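Search this forum Advanced search Go

Towels smell like a pond after one use, what am I doing wrong
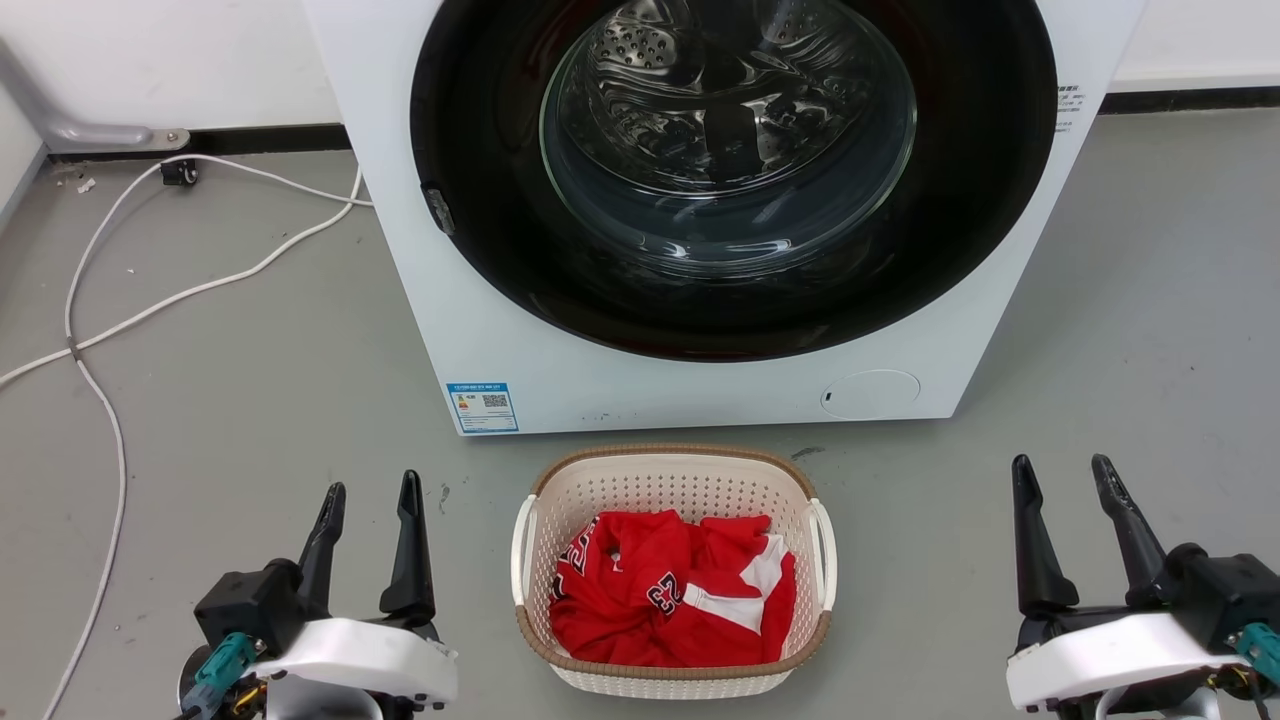 **graywater_gus** wrote:
Moved into a place in Nindmont in November and since then every towel I own goes sour the second time I touch it. Same towels, same me, same habits as the old apartment. I wash at warm, one full capful of Pikska liquid plus softener, and I hang them in the bathroom, which has a window the size of a paperback. They smell fine coming out. Then I shower, hang one up, and by evening it smells like something a dog would be proud of. I have now spent more on scent beads than on the towels. Ideas?

**lintpicker** wrote:
Stop the softener. Today. It coats the loops and then the towel can't take up water or give it back. You've been waxing your towels and wondering why they don't dry.

**tenant_4ever** wrote:
Seconding no softener. Also a full capful is a lot. The cap is sized by people who sell caps' worth of detergent. I use up to the first line and my clothes have not filed a complaint.

**Mrs Bleachley** wrote:
Hot wash, plain detergent, half a cup of white vinegar in the rinse. I've done it this way through 21 years of teenagers and swim team.

**lintpicker** wrote:
Vinegar is fine on salad. Over time it's hard on rubber seals, and it does very little that a hot wash hasn't done already. If you want to fix the towels, use oxygen bleach powder and a long soak.

**Mrs Bleachley** wrote:
My seals are fine, thank you. So are my salads.

**graywater_gus** wrote:
I seem to have wandered into a long-running war. Can I ask about the soak? I don't have a tub, only a shower stall and a kitchen sink I'd like to keep on good terms with.

**lintpicker** wrote:
Bucket. Hottest tap water you've got, a scoop of the powder, two towels at a time, leave them 4 hours and then wash hot with nothing else in there. Colors may fade a little. If they're white, go ahead and leave them overnight.

**oldbasement** wrote:
Going to disagree with everybody. It's the bathroom. You can boil a towel for a week and if you hang it folded in half on a hook in a damp closet it'll go sour again by Friday. Spread it out flat on a bar, in a room with air in it. I hang mine over the bedroom door. It looks terrible and smells like nothing, and at my age that's the goal.

**tenant_4ever** wrote:
Both can be true. Old gunk in the towel AND a swamp for a bathroom. But if all of them started at the same time as the move, I'd look at the water too. Nindmont water is hard enough to chew. Soap doesn't rinse the same.

**graywater_gus** wrote:
Huh. There's a white crust on the kettle already, and I'd been blaming the kettle.

**spin_doctor_no** wrote:
Just buy Ornard towels. Thin waffle things, dry in no time. I threw out all my big fluffy ones and never looked back.

**Mrs Bleachley** wrote:
I had the Ornard ones. It's like drying off with a graham cracker.

**spin_doctor_no** wrote:
You get used to it.

**oldbasement** wrote:
That's what people say about prison.

**tenant_4ever** wrote:
Abbasi Hardware on the main road has the oxygen powder in the plain tub, 500 grams, next to the mousetraps. Don't get the one with the lavender. You'll end up with a lavender pond.

**graywater_gus** wrote:
Reporting back, Thu 11 December. Soaked the lot in a bucket, two at a time as instructed. The water came out the color of weak tea, and I'd like everyone to join me in not thinking about that. Washed hot, first line on the cap, no softener. They're hanging over the bedroom door – scratchier than before, but I'm on day three with the blue one and so far nothing. The bath mat is another matter.

**lintpicker** wrote:
Told you. Is the mat rubber backed?

**graywater_gus** wrote:
Yes.

**lintpicker** wrote:
Then don't soak it hot, the backing will crumble. Cool wash and dry it outside.

**Mrs Bleachley** wrote:
Or a little vinegar.

**lintpicker** wrote:
On rubber. Wonderful.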